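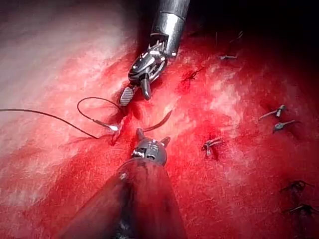 **Small Dwellings, Evening Course — Larnholm**
Handout for 02/02/2022: Moisture and fresh air in very small houses

Welcome back, everyone. Last session we talked about floor plans and where to put the stairs (or the ladder, for the brave ones among you), and a few people stayed behind to ask about windows that drip all winter. That question deserves a whole evening, so I've moved the lesson on roofing back a week and we'll do water vapor first. Please bring this handout again next time, as I'll be referring to the wall sketch you're going to make in the second half.

## Where the water comes from

Most people think of leaks when they think of water in a house. Leaks matter, of course, but a tiny house with a perfect roof can still get soggy from the inside, and the people living in it are usually the main source. We breathe, we shower, we boil pasta, we hang a towel over a chair. In a large house all that vapor spreads out through a lot of rooms and a lot of air. In a small one it has very little space to go, so the same pot of soup can fog every window in the place.

The usual sources, in no special order:

- breathing and sweating, including pets
- showers, and the wet walls of the shower afterward
- cooking, above all anything simmered with the lid off
- laundry dried indoors
- propane burned in the open room — a cooktop gives off water vapor as it burns
- new lumber, paint and joint compound drying out in the first year

The last one surprises people every term. If you build through the summer and move in during September, the house may still be drying when the weather turns, and you can end up with wet windows that first winter even if you've built everything well. Keep the fan going and be patient with it.

## Relative humidity and the dew point

Warm air can hold more water vapor than cold air. Relative humidity is how much vapor the air has in it compared with the most it could have at that temperature. At 100 percent it can't take any more, and water starts coming out onto whatever is handy.

The dew point is the temperature at which that happens for a given batch of air. You've seen it on a glass of iced tea in July. The glass is colder than the dew point of the air on the porch, so the outside of it gets wet. Now think of a steel trailer frame, a window edge or a long screw running through a wall in January, and you have the iced tea all over again, only this time it's somewhere you can't wipe.

A thing to remember for the exercise: a surface doesn't have to be in plain view to collect water. If room air can get into a wall through an outlet box or a sloppy corner, it will cool off as it moves outward and may leave its moisture on the back of the sheathing.

## Air leaks and vapor barriers

These two get mixed up constantly, so let's take them slowly.

**Air leakage** is moving air that carries vapor along with it, through gaps. **Vapor diffusion** is vapor passing through the material itself, with no gap needed. In most small houses the moving air carries far more water into the walls, which means your afternoon with a caulk gun is time very well spent.

Go around these places with care:

1. the joint between floor and wall, all the way around
2. outlet and switch boxes on outside walls
3. where plumbing and wiring come up through the floor
4. window and door rough openings
5. the peak of the ceiling, where warm air collects

Vapor barriers depend on climate, and I'd ask you please not to copy a wall out of a video made in a different part of the country. Inside plastic can make good sense where winters are long and cold, and it can trap water in a wall where summers are hot and sticky and the air conditioner runs day and night. Check your local rules, and if you're going to tow the house between climates, come and talk to me during the break.

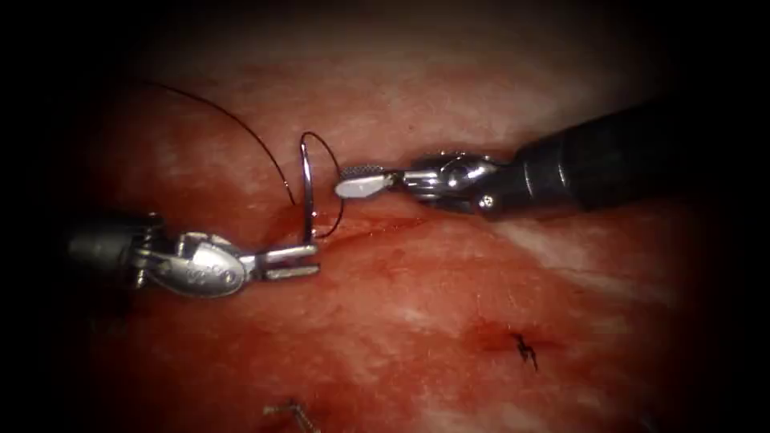 *Fig. 1. Two surgical instruments approach each other over tissue during a suturing step.*

## Getting fresh air in

Once the shell is tight, the air has to be changed on purpose. Opening a window is lovely in May and much less lovely in a sleet storm, and people stop doing it just when they need it most. So plan for a fan.

**Exhaust only.** A bath fan pulls air out, and fresh air finds its way in through a small inlet or through cracks. It's cheap and simple. It does throw away heat, and it can pull smoke back down a wood stove chimney if there's no proper inlet, so anyone planning a stove should read the stove manual before choosing a fan.

**Balanced, with heat recovery.** One stream goes out and one comes in, and the outgoing air warms the incoming air on its way past. The units cost more and take up wall space, but in a cold place they make a house so much nicer to sit in!

Wherever the duct goes, it has to end outdoors. I know that sounds obvious, and yet I've seen bath fans that emptied straight into the roof cavity.

## Worked comparison: the Korum and Trodel cabins

We'll use our two course cabins again. They have the same outside size and the same 4 inch insulation in the walls.

| | Korum | Trodel |
|---|---|---|
| Fan | bath exhaust | heat recovery |
| Cooking | propane | electric |
| Laundry | dried indoors | taken out |
| Ventilation budget | $100 | $2000 |

Don't decide right away that Trodel has to be the better cabin. Work out which of Korum's problems could be fixed by habits, which need a part, and which need the wall opened up.

## Exercise

In pairs, draw a section through your own planned wall, from the room side to the weather side. Label every layer. Mark the air seal in one color and carry it around the corner without lifting the pencil. Wherever you have to lift it, you've found a gap, so circle it.

Then fill in the moisture sheet from the Uddin workbook, page 8. Rulers are in the drawer by the door, and we'll pin the sketches up after the break.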